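Part 2: Getting the Trelby on your network

Okay, speaker's out of the box, feet are on, you've peeled off that sticky film (get the little strip around the dial too, I missed mine for a month). Now the part people email me about.

I'm writing this for the Trelby with the Tultier app, because that's what I have at home. If you've got the older Grube base, steps 1 to 4 are the same and then you're on your own, sorry!

1. Plug the speaker in using the cord it came with. The ring spins white, then goes amber. Amber means it wants to be set up.

2. Open the Tultier app, make an account or sign in, and tap Add Speaker. Say yes to Bluetooth and yes to location. I know, I grumbled about location too, but the speaker won't show up in the list without it.

3. Pick your speaker and type the 4-digit code printed underneath. Take a picture of that code with your phone before you put the speaker down for good. You'll thank me when you move.

4. Choose your WiFi network and enter the password.

Note: it only sees 2.4 GHz networks. If your router gives both bands the same name, you're usually fine. If you named them separately like I did, pick the slow one.

5. Wait. The first update took 30 minutes at my place and the ring pulses blue the whole time.

Caution: don't unplug it while it's blue. I did this once to move it to a better outlet and had to start over from a full reset, with the ring flashing red at me and dinner on the stove.

6. When you hear the chime, say "Hello Trelby" from wherever you normally stand in the room. Then say it again with the TV on. If it misses you both times, go to Settings, then Microphone, and bump the sensitivity up one notch – just one, or it'll start answering the commercials.

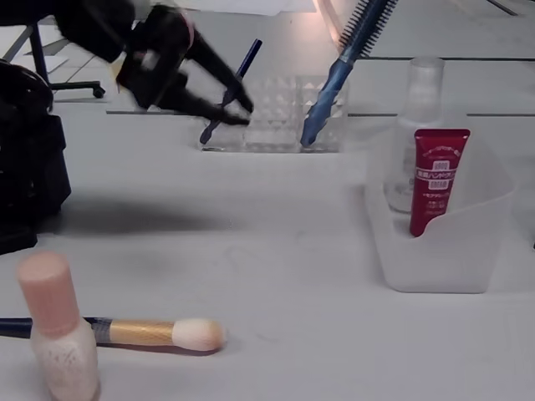 7. Set your home address and time zone. Skip this and your morning alarm may go off at 2 a.m., ask me how I know.

8. Link your music. Prillon links with one tap. Everything else sends you out to a web page and back, and sometimes the "back" part hangs. Close the app, reopen it, and check under Services before you try again.

If you get error 520 anywhere in here, restart the router first and the speaker second. Romain Besson wrote in with that tip and it has worked for me every time. Error 1702 is just a wrong WiFi password, so check your capital letters and go back to step 4.

Voice profiles for the rest of the household are in Part 3.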